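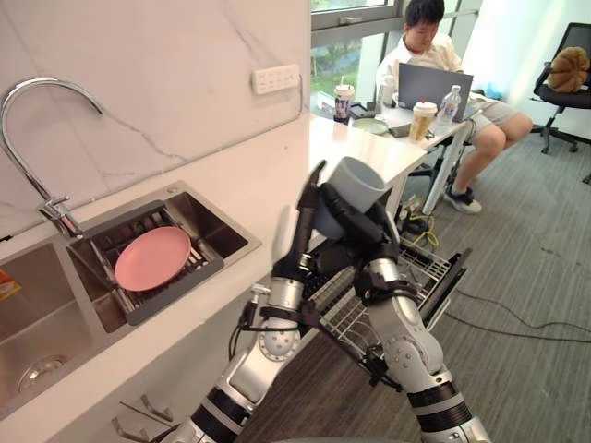
Boletín de convocatorias, n.º 283, página 7

Convocatoria de participantes para pases previos de largometraje

Publicada el 21 de enero de 2018

La distribuidora Pommont, en colaboración con las salas Jeltora, abre el plazo de inscripción para formar parte del panel de espectadores que asistirá a los pases previos de «Braminari», primera entrega de la saga cinematográfica basada en las novelas del mismo título. El estreno comercial está previsto para el mes de junio.

Objeto de la convocatoria

Se seleccionará a 283 personas, que asistirán a la proyección de un montaje no definitivo de la película y cumplimentarán a continuación un cuestionario escrito. Las respuestas se pondrán a disposición del equipo de montaje y del departamento de promoción. Once de las personas seleccionadas serán invitadas, además, a un coloquio posterior en grupo reducido, con una duración máxima de una hora.

Requisitos

Podrán presentar solicitud las personas que reúnan las siguientes condiciones:
Haber cumplido 15 años en la fecha de la solicitud. Las personas menores de edad deberán aportar autorización firmada por su madre, padre o representante legal.
Comprender sin dificultad el español hablado y escrito. La copia se proyectará en versión original con subtítulos provisionales.
No mantener relación laboral con empresas de producción, distribución o exhibición, ni ejercer la crítica cinematográfica en medio alguno.
No haber participado en otro panel de Pommont durante los últimos siete meses.

No se exige haber leído las novelas. La mitad de las plazas se reservará, no obstante, a quienes declaren conocer al menos la primera de ellas, de modo que el panel incluya a lectores habituales de la saga y a público general.

Presentación de solicitudes

El formulario se encuentra disponible en las taquillas de las salas Jeltora y en la página de la distribuidora. Deberán indicarse edad, municipio de residencia, frecuencia de asistencia al cine y títulos vistos en sala durante el último año. El plazo permanecerá abierto 15 días naturales, contados desde el siguiente al de la publicación del presente anuncio. No se admitirán solicitudes por vía telefónica.

Condiciones de participación

La participación no es remunerada. Cada asistente recibirá dos entradas para cualquier sesión ordinaria de las salas Jeltora y una invitación al preestreno. Los gastos de desplazamiento correrán a cargo de los participantes.

Antes del acceso a la sala se firmará un compromiso de confidencialidad relativo al argumento, el reparto de los papeles no anunciados y el desenlace. Los teléfonos móviles y demás dispositivos de grabación quedarán depositados en consigna hasta el final del cuestionario. El incumplimiento de estas normas supondrá la exclusión inmediata del panel.

Resolución

La relación de personas admitidas se comunicará por correo electrónico, junto con la sala y la hora asignadas. Quienes no confirmen su asistencia en el plazo indicado en dicho mensaje serán sustituidos por el orden de la lista de reserva. Los datos facilitados se emplearán únicamente para la gestión de esta convocatoria.

Departamento de Públicos
Pommont Distribución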